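Project updates | Home Assistance | Hirnby Fund
3 comments · 17 shares

Progress report, second period: bedding and laundry handling
Prepared by Maya Matar, Previne

Summary

Work on the folding tasks continued through March and most of April. We lost part of the period to a fault in the hand-held grippers, described below. The fault did not hurt anyone, but it did spoil a good share of the recordings we had planned to deliver, and the delivery date for the second batch moves back by four weeks. The budget is unchanged.

What went wrong

In the first week of April our reviewer noticed that the fingers on one gripper were not closing to the same point each time. On thick cloth the difference was hard to see. On thin cloth one layer would slip out of the grip while the log still recorded a full close. We pulled that unit and kept the others in use, and this was a mistake. Three days later a second unit showed the same thing, and we stopped all collection until every gripper had been checked.

The cause was a pivot screw in the finger linkage backing out under repeated use. The thread compound we had switched to in February, from Jellau, had been applied before the parts were fully clean. With the screw slightly out, the linkage has play in it and the width reading no longer matches the gap between the pads. A policy trained on those readings learns to stop short – the arm at our Hirnby bench did this repeatedly, closing near the cloth and lifting away with nothing in the grip.

We also found one outer link with a rough burr where the screw head had been rubbing. It could have caught a finger or snagged a blanket, so it has been scrapped.

What we did about it

All seven grippers were stripped, cleaned and put back together with fresh compound. Each one now gets a closing test against a gauge block before a session and again at the end. If the two readings disagree, everything recorded in between is set aside until someone has looked at it.
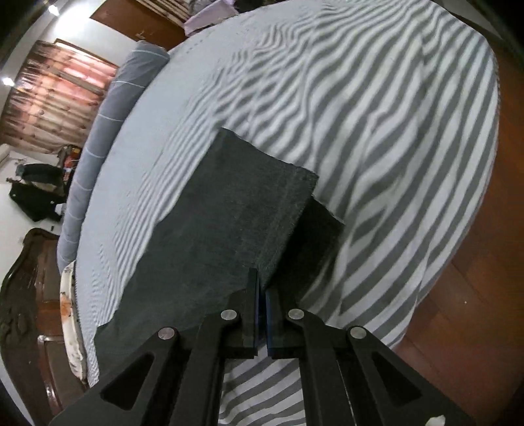

Can the recordings made before the fault was found still be used?

Most of them can. We went back through the sessions from the two affected units and compared the logged width with the video at each close. Of the demonstrations checked, 86 percent were within tolerance and stay in the set. The rest have been marked and will be recorded again.

The review took longer than I had allowed for. Two people worked on it for nearly 17 days, and during that time no new tasks were started. The pillowcase task has not begun and will move to the next period. Blanket folding on beds has restarted with the repaired units, and the before and after readings have agreed so far. I would like to see another month of use before calling the repair final.

Open items

Replacement links are on order from Saab's workshop down the road, who cut the first set for us. The new ones have a small recess so the screw head sits below the surface. The written safety check now includes running a cloth over each linkage to find burrs, and operators have been told to stop and report any looseness they can feel, even if the test passes.

We still need a decision from the fund on whether the re-recorded demonstrations should be delivered separately or folded into the second batch. Our preference is to put them in the second batch, with a note in the index showing which ones they replace.

Filed under: Faults and repairs, Grippers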